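Holloway Home Forum > Cleaning and Tidying > Desks and home offices

Keyboard has gone sticky, do I really have to take all the keys off?

muddlethrough
Posted 14 Oct 2022
Right, I've put this off all summer. My work keyboard has got that horrible shiny, slightly tacky feel and there are crumbs in it that I think predate the pandemic. My sister swears by pulling every key off and soaking them in a bowl of washing up liquid. I know for a fact I'd never get them back in the right order. Is a wipe enough? And what with? I've got a bottle of Ceniretti multi-surface in the cupboard, but it says not for screens and doesn't mention keyboards either way.

pegbag
Posts: 1,273
Wipe is fine for normal muck. Unplug it, turn it upside down over the bin, give it a good few slaps on the back, then a barely damp cloth. Don't spray anything straight onto it, whatever the bottle says. Spray the cloth.

oldgreyteapot
Posts: 242
Sorry but I disagree with pegbag. A wipe does the tops and leaves all the filth down the sides, and then you wonder why the space bar sticks. Take the keys off. Take a photo on your phone first and you can't go wrong. I do mine every October when the heating goes on and it comes up like new.

pegbag
Posts: 1,273
Every October!! You've got more patience than me. I snapped a clip on an Enter key doing that and had to buy a whole new keyboard. Long keys have a little wire bar under them and they're a pig to get back in.

muddlethrough
See, this is what worries me. I don't want to be typing up the invoices without an Enter key.

ferkholm_fan
Posts: 300
Cotton buds down the gaps. Bit of surgical spirit on the end, not dripping. It takes one episode of something and you don't have to pull anything off. I wouldn't use the Ceniretti at all, I had it on my Ferkholm desk and it left streaks that took ages to buff out.

oldgreyteapot
Posts: 242
Surgical spirit can take the letters off cheap keyboards. Just saying. Try a corner key you never use first.

ferkholm_fan
Posts: 300
Never happened to me, but fair enough, test it first.

lintandlemons
I'm with the wipers on this one. I do mine with the laptop open behind it and switched off, and an old soft cloth that's been through the wash so many times it doesn't shed any more. Scrunch it up so you've got a bit of an edge to work with, hold the keyboard steady with your other hand and lean on it properly. The right-hand end on mine always needs the most going over, don't ask me why, I hardly touch it. 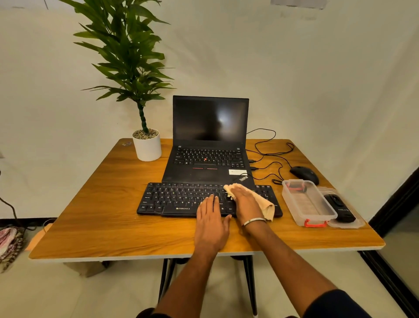
Then I go round the sides of the keyboard, which people forget, and after that the mouse, top and underneath. Fold the cloth to a clean bit before you start on the laptop or you're just moving the grime along. If you've got a plant on the desk like me, give the leaves a going over too while you're there, they hold so much dust! I bought a tub of that Onditz cleaning putty once and it was fun for 4 minutes and then it was just a grey lump with hair in it.

pegbag
Posts: 1,273
The putty! I had some of that. It went in the bin with the crumbs.

oldgreyteapot
Posts: 242
I still say you're only cleaning the half you can see. But the scrunching is a good tip, I'll give you that.

muddlethrough
OK, update. Did the upside down slapping (disgusting, there was a staple in there) and then the scrunched up cloth, and a few cotton buds with plain water as I hadn't any spirit in. The tacky feel has gone. The space bar is still a bit slow to come back up, so oldgreyteapot may have a point about what's lurking underneath. Is there a way of lifting just that one without breaking the wire thing pegbag mentioned?

oldgreyteapot
Posts: 242
Butter knife wrapped in a bit of tape, lift from one end, slowly. Keep the wire hooked in on the board side if you can. Do it over a tray.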